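Firport workshop teaches robot arms by hand

22 October 2018

Trurex, a small automation firm in Firport, has begun teaching its robot arms kitchen and bakery jobs by having people show them the moves. The work started in July and is paid for in part by Grametti, a bakery supplier that wants help with packing orders.

An operator takes hold of the arm and guides it through the job, or steers it from a nearby desk with a pair of hand controls. The joint positions are saved along with video from a fixed camera. Each run through a task is called a demonstration, and the team keeps the clumsy ones in a separate folder.

Bread rolls in a wicker basket are among the first items on the list. Rolls differ in shape from one to the next, and a grip that suits one can miss or squash another. Trurex said it had saved 162 demonstrations of the bread task by the end of last month, 101 of them by remote control and the rest by hand guiding. 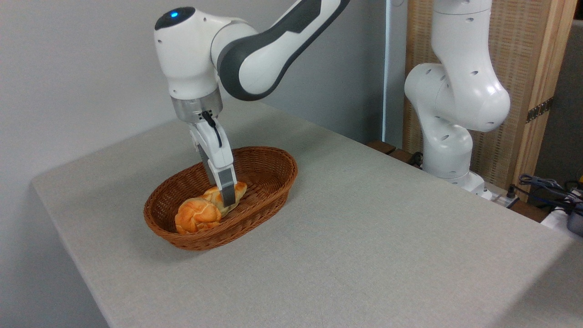 How long does it take a new operator to learn the controls?

Most people are given 30 minutes of practice before their first saved run. Trurex said the hard part is judging depth, and that new operators tend to stop too high above the item and then come down too fast. Hand guiding takes less practice but is more tiring over a full shift.

The saved runs are used to train software that will later try the same task without an operator. Trurex plans to test it first at its own shop and then at a Grametti packing room in Gondal. A person will stand by with a stop button during both tests.

Grametti said the arms would be used for small mixed orders, which are still packed by hand at Gondal. Large orders already go through a machine line and will stay there.

Trurex is looking for part-time operators for the next round of recording, which will add cups and folded towels. Shifts are four hours with a break in the middle. No background in robotics is needed, and applications can be left at the Firport office.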